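Going to be a grump about robot policy evaluation for a few posts. Mute the thread if you've had enough of me on this.

1/ The Birnlow people put out a new release of their manipulation policy in September. The headline is a success rate in sim. Everyone is sharing the headline. I spent my evenings with the rollouts instead, and I have complaints.

2/ Setup for anyone new: single Franka arm, two-finger gripper, a kitchen counter, language instruction in, joint commands out. The eval suite is called Tultden. It has 3,283 episodes in it, which sounds like a lot until you look at how they were made.

3/ They were made by taking 9 base layouts and jittering object positions and camera poses. So you have 9 kitchens' worth of information and a great deal of wiggle. 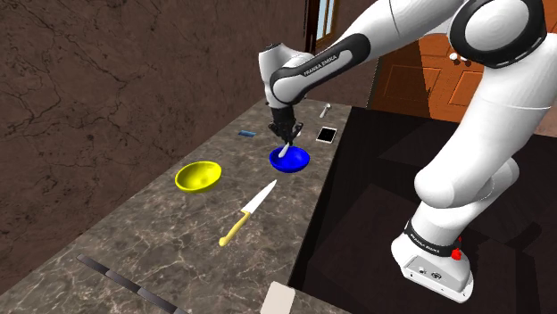 4/ I don't mind jitter. I mind jitter being sold as diversity. If your policy has learned where the bowls tend to be, moving them a little tests your interpolation and very little else.

5/ So I did the boring thing. I swapped the instruction text for a different valid one and left everything else alone. Same seeds, same layout. The arm went for the original target far more often than I'd be comfortable putting in a paper. I'll post the script once I've cleaned it up.

6/ Someone will reply that language grounding is a known weakness and they're working on it. Fine. Then don't put "instruction following" in the first line of the abstract.

We use cookies to improve your experience. By continuing to browse you accept our cookie policy. Accept | Manage preferences

7/ Next gripe: what counts as a success. The checker in Tultden looks at object pose at the last timestep and compares it with a target region. It has no opinion at all on the grasp. Pinched by the very end, twisted, dragged there by accident, it's all a pass.

8/ Contact in sim is generous already. You choose the friction, you choose the solver settings, and two flat pads on a smooth thin handle will hold for as long as your parameters say they will. On hardware that same grasp is where my week goes.

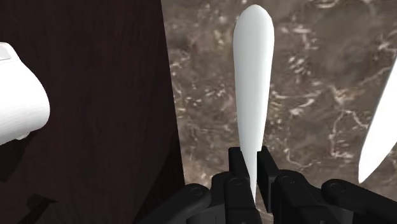 9/ I asked in their issue tracker what friction values they used and whether they'd swept them. The answer was that the values are "the defaults." Whose defaults? The simulator's, or the ones in Rathjen, the wrapper everybody forked? They differ. I checked.

10/ Then there's the wrist camera. Turn it off and the score drops a bit. Turn off the external camera and it falls through the floor. To me that says the policy gets its plan from the wide view and does the last few centimeters mostly from memory. I'd love to be wrong. Show me the ablation.

11/ Occlusion is the part I'd push on hardest. A fixed external view is only as good as what the arm leaves uncovered, and the arm is big. Pick your angle badly and it hides the target at the exact moment you need it. There's one view I keep coming back to where the upper part of the blue bowl is behind the wrist, the gripper is mostly behind the forearm, and the yellow bowl, with nothing over it, is in perfect view. 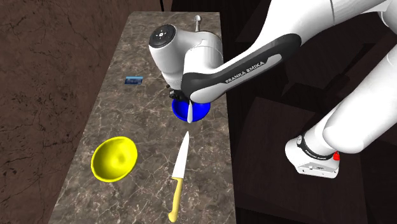 12/ A planner with an object-level state estimate would at least carry the target forward through something like that. An end-to-end policy with a short history may or may not, and a single success number can't tell you which. Look at the spoon toward the far end of the counter, too: the head is visible and the handle runs in behind the white casing. I want to see what a perception stack reports for it, with a confidence attached, before I believe anything about "robust to clutter."

13/ For comparison I ran Faveo, which is old and deeply unfashionable. Pose estimator, grasp sampler, motion planner, glued together with config files. It is slow and it gives up a lot. But when it gives up it logs which stage failed and I can go fix that stage.

14/ With the learned policy I get a video. I watch the video and make up a story about it. So do the authors, they just have nicer plots.

15/ What would change my mind: held-out layouts, swapped instructions, a friction sweep, and a checker that reads the grasp. Up to 2,000 episodes would do me. I don't need thousands more of the same counter.

16/ Also please fix the seed handling. I launched 4 workers with different seeds and got identical rollouts out of all of them because the reset function overwrites the seed. There's an open issue for it. It has a thumbs up from me and nothing else.

17/ Yes, I've seen the demo reel. It's a good reel. I'm going back to the logs.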